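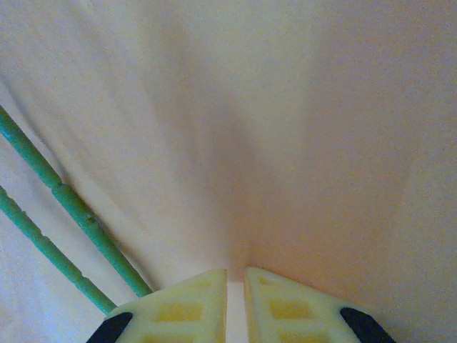 Can my daughter change her song after the first round of a TV dance contest?

3 min read

Zdzisław Wieczorek

My daughter is 46 days away from the second round of Ririer, the children's dance show. In the first round she danced to a slow song and the judges were kind, but they wrote on her sheet that they want "more energy". She now wants to change both the song and the style for round two. Her teacher at the Nemadum studio says this is allowed. Another parent told me that the song list is closed after round one, and that a change costs points.

I have read the rules two times, and English is not my first language, so maybe I miss something. Paragraph 3 speaks about "registered music" but it does not say when the registration ends. Has anybody here changed a song between the rounds? I would also like to know if we must send the costume sketch again. She has a light pink one that was made for the slow song, and it does not fit to a fast dance.
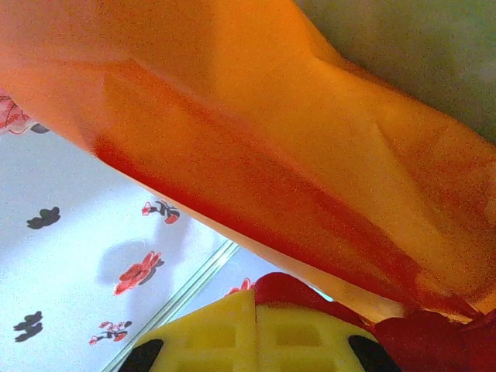

Answers

Joni Seppälä

My son was in the same show last September, so I can tell you how it was for us. It may be different this year.

The song list is not closed after round one. It is closed when you sign the music form for the next round, and they send this form by e-mail together with the call time. Until you sign it you can change the song as many times as you want. We changed it once and lost no points. I think the other parent is mixing it up with the final, where the music must be cleared earlier for the broadcast.

Please be careful with the length. The first round allows 2 minutes, but in the second round they cut every song to 90 seconds, and their editor decides where to cut if you don't send your own version. For us the cut was in a very bad place and my son had to learn a new ending in the hotel. Make your own cut and send it with the form.

About the costume: yes, you must send a new sketch if the color or the shape is different. A change of shoes only is fine. We paid 200 for a new costume, which was too much for one evening, and later I learned that the production has a rental room with many sizes. Ask the contact person for it.

Changing the style is a separate thing. They asked us for the name of the choreographer again, because it is shown on the screen. If the Nemadum teacher makes both dances, you only write the same name.

Wasia

just call them, they answer in the morning. my niece changed from folk to hip hop and it was no problem

Ostrowski

I agree with Joni about the form. One addition for Zdzisław: "registered music" in paragraph 3 means the music must be registered with the rights office, so that the channel can play it. It has nothing to do with your own registration. If the new song is a published one, you are safe. If a friend made the remix, you need a signed letter from this friend, and it should be sent before the rehearsal.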